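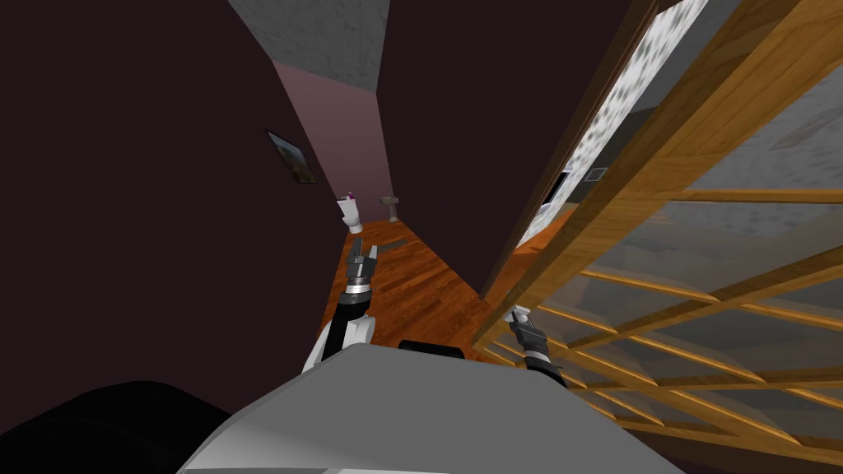

Thread: Arm posture in narrow hallways, what's your rule?

sayegh_bot
Writing up our house rules for sim runs, two-arm mobile base. Draft says both grippers tucked behind the front edge of the base before entering any hallway. Left arm reaching forward like in mine = fail. Too strict?

plankton47
Too strict. Tuck for driving, sure. But if the base is stopped let people reach. Otherwise every run in a small house fails.

tsalazar
Disagree w/ plankton. "Stopped" gets abused. We had that wording on Walulo and people were creeping forward with the arms out, calling it stopped. Write a speed number or don't bother.
Also your right gripper overlaps that wooden lattice from this view. Can't tell the gap from one angle. I'd want a clearance check logged before the base turns.
- Trinidad Salazar

sayegh_bot
ok fair. 4 cm clearance on both arms, logged? base locked when either arm is past the edge?

plankton47
4 is nothing if you ever plan to run it on hardware. Fine in sim I guess. Still think you'll throw out half your good runs

fostell_fan
We use 10 for slatted stuff. A finger can go between slats and a simple box collision shape wont catch it. Check what shape your lattice really has in the sim, seperate issue from the arm rule but same review

tsalazar
+1 on the collision shape. Put it in the scene checklist, not the operator rules.

sayegh_bot
Done. Base lock in, clearance 10 near anything slatted, 4 elsewhere for now. Trying it on the next 23 runs, will post the fail count

plankton47
post the ones you threw out too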